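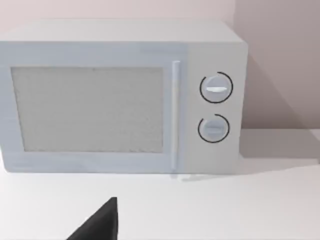 Microwave oven on a white countertop

Gromell Columbarium
3 min read
Search articles Go

The Gromell Columbarium is a city-owned building for cremated remains in Gromell, on the west bank of the Clomar. It was promoted as the answer to the city's shortage of burial space, a claim that has never been well supported. The building has 2,000 niches, most of them on the two upper floors.

Background

Gromell's older burial ground, on the Trallo road, stopped selling new plots after a city survey declared it full. The survey has been questioned ever since. It counted family plots with unused space as occupied, and it left out the strip along the north wall, which the parks office was using to store gravel. No second survey was made before the city council voted to build.
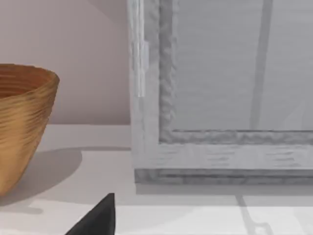
The council's case rested largely on a report by Van Leeuwen, the firm that later won the design contract. The report predicted that the niches would be taken within 20 years. It gave no source for the cremation rate it used, and the figures for neighboring towns in its appendix point to slower demand.

Design and construction

The building is a three-story concrete block around an open court. Early drawings showed a covered walkway to the bus stop and a planted roof. Neither was built. City records describe the changes as "adjustments," and the contract price stayed the same. Rain entering the court was reported in the first winter, and the drains have been replaced once.

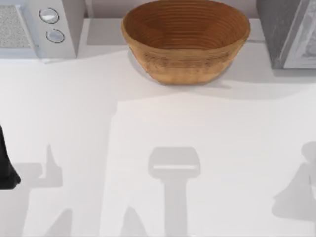

Round wooden bowl at the back of a counter

Fees and use

A niche is leased for 20 years and may be renewed. Families who do not renew are sent a notice, after which the remains are moved to a shared vault. The city says every family is contacted, but it has not published its procedure for tracing people who have moved away. A fund for low-income families was announced with room for 100 leases. Annual statements show 5 granted in the first year and give no number after that.

Occupancy is also hard to establish. The city's published total combines niches in use with niches reserved, and reservations can be held for a small deposit.
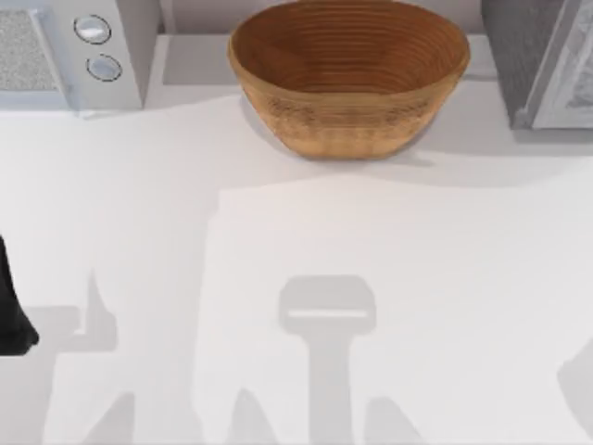
According to a letter printed in the city bulletin in May, the critics have missed the point, and a half-used building with a roof and a locked gate still beats a graveyard where families had to climb over other people's stones to reach their own. The letter did not address the fees.

Proposed extension

A second block has been proposed for the parking lot on the river side. The proposal cites "continued strong demand" and refers to the original Van Leeuwen report as evidence. Part of the lot lies inside the Clomar flood line, and no drainage study has been released.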